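Início » Casa e Manutenção » Madeiras e Acabamentos » Tampo de mesa, ganga e manchas azuladas

Etiquetas: óleo duro, têxteis escuros, dobragem, nós pequenos

Gelline
Tenho uma mesa Lillerum com tampo de madeira castanho-claro, acabamento acetinado, veio muito marcado. Uso-a como bancada para dobrar roupa. Questão: as calças de ganga escura podem transferir índigo para o acabamento? Apliquei duas demãos de óleo duro há 19 dias. O fabricante do óleo indica cura completa em três semanas, a temperatura interior normal.

lixa_240
Podem, se o tecido estiver húmido ou se o óleo não tiver curado. Com ganga seca e acabamento curado o risco é baixo. Eu esperava os dias que faltam e só depois punha lá peso.

Grirnska
Discordo em parte. A cura indicada no rótulo pressupõe demãos finas. Se não foi retirado o excesso ao fim de 15 minutos, pode demorar o dobro. Teste: pano branco de algodão, pressão firme, 30 segundos. Se o pano vier amarelado, não está curado.

Gelline
Fiz o teste em dois sítios. Pano limpo. A humidade relativa na divisão é de 68 %, medida de manhã.

Grirnska
É alta para óleo. Desumidificador ou janela aberta ao meio-dia.

Honorato
Para roupa dobrada não vejo problema nenhum. Dobro calças num tampo de freixo há 8 anos e nunca tive uma mancha. O que risca são os rebites e os botões – dobrar com o cós para dentro e resolve-se. A bainha também marca se ficar com uma pilha em cima: a costura é mais grossa do que o pano e concentra a carga numa linha.

lixa_240
Marcar madeira com uma bainha? Só se for pinho.

Honorato
Não é a madeira, é o filme. Em óleo recente fica uma linha baça, visível em luz rasante. Sai com esfregão branco e um pouco de óleo.

Grirnska
Confirmo a linha baça. Já quanto aos 8 anos sem manchas, depende da ganga. Uma ganga crua larga cor durante as primeiras lavagens, mesmo seca, por atrito. Uma já lavada muitas vezes quase não larga.

Gelline
As minhas são azul-marinho, lavadas talvez dez vezes. Largam algum cotão, cor não notei. Outra dúvida: o tampo tem uns pontos escuros pequenos. Nós ou sujidade?

lixa_240
Passa álcool isopropílico num cotonete. Se sair, é sujidade. Se não sair e o ponto acompanhar o veio, em princípio é da própria madeira.

Honorato
Álcool em óleo com 19 dias, não. Água com uma gota de sabão neutro primeiro, e secar logo.

lixa_240
Aceito. Álcool só depois da cura.

Gelline
Fico pelo sabão. Entretanto dobro com o cós para dentro e não deixo pilhas de um dia para o outro. Volto cá quando passarem as três semanas, com o resultado do segundo teste do pano.

Tópico com 2.840 visualizações

Contacto | Regras do fórum | Voltar ao topo
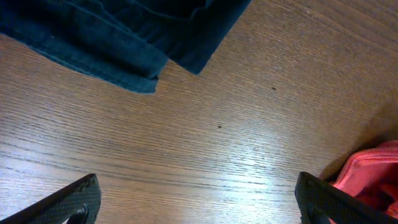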